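Drenier bench, teleop demos, parts into tray
2025-11-15

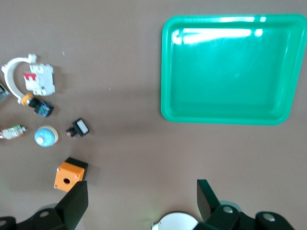 Wrist view, tray still empty, parts over on the left.

Did 17 demos by remote before my thumbs gave up. Threw out four where I dithered over the breaker and ended up pushing it along the table. The Bandville set claims 1,763 episodes and I still don't believe more of the same will fix the grasp. If I can't decide which way to turn the wrist for a breaker on its back, the policy won't learn it from me.

Glare on the tray rim again. Moved the lamp last time, clearly not far enough.

The blue dome button is the easy one, so everybody picks it first – me included. That gives us a lovely success rate on one part. Next session: fixed pick order, orange box first, and log the failures too. Requena wants a percentage. Not from this lot.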